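Porndale Household Notes
Laundry and Linen

Folding Things That Do Not Wish To Be Folded

There is a kind of person who takes a shirt off the line, gives it one flick of the wrist and has a neat rectangle before the kettle boils. This page is for the rest of us, who own a chair that hasn't been sat on since April.

Start with the surface. Beds are where folding goes to die: they're soft, they're low, and sooner or later you lie down. A kitchen table or worktop is better. You want something hard, at hip height, and wiped. I mean properly wiped, with the cloth you use for the table and then a dry one, as yesterday's jam will find a pale sleeve with no help from you. Marble-patterned tops deserve special suspicion. They're sold on the grounds that they don't show the dirt, and they keep their promise. Run your palm over the whole thing before any clean washing goes down. If your hand sticks, so will the jumper.

Next, one thing at a time. The temptation is to tip out the whole basket and feel busy. All you've done is move the heap. Leave the basket on the floor, take one item, deal with it, take the next.

Fleece comes first in our house because it is the worst. It has no creases to follow, it springs back, and it collects every hair and thread in the county. Give it a good shake out of the back door, find the seams with your fingers and lay it down by those.
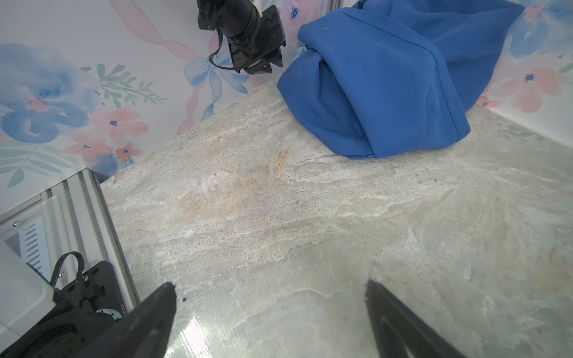 Blue fleece before folding. Check for stray threads while you're at it.

On the matter of threads: don't pull. A loose white one on a dark fleece is either fluff from something else in the wash, in which case it lifts straight off, or it's holding the garment together, in which case you'll have a hole and an afternoon's mending. Lift it gently. If it resists, snip it close with small scissors and walk away.

The fold itself, for a fleece top:

Lay it face down, with the neck away from you.
Smooth from the middle outwards with flat hands. Don't drag.
Bring one side in to the middle and lay the sleeve down the length of it.
Do the same on the other side.
Fold up from the hem, once for a drawer, twice for a shelf.
Put it down and don't look at it again.

Shirts are the same idea with more buttons. Do up the top one and a middle one, or the front will slide about. A cotton shirt that has sat in a heap overnight won't fold flat whatever you do to it, so hang it in the bathroom while somebody has a shower and come back when it has thought about its behaviour.

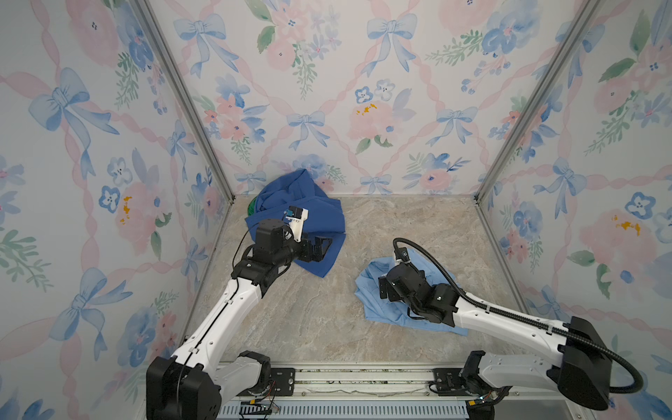

Can I wash dark blue and light blue together?
Once the dark one has stopped giving off dye, it's usually safe on a cool wash. Test it first by pressing a damp white cloth on an inside seam. If the cloth comes away blue, keep the two apart for a few more washes.

Small things get lost in big things. Socks and flannels like to travel inside sleeves, or under whatever is at the bottom of the pile, and are next seen when you put the jumper on at work. Put an arm down every sleeve before you fold. I once did a drawer clear-out and turned up 12 odd socks this way, four of which I'd been blaming on the machine.

As for storing it all, stand things on their edges in the drawer, like files, and you can see what you own. This is either cheering or not. Stacks on a shelf should stop at eight, fewer for fleece, or the whole lot comes down when you want the one at the bottom. You'll always want the one at the bottom.

I have tried the Kovo folding board, which does a very even fold and then has to be kept somewhere. Ours is kept behind the wardrobe. A piece of stiff card from a parcel does much the same job and can be thrown away without guilt.

Next on the laundry pages: fitted sheets. Bring a friend.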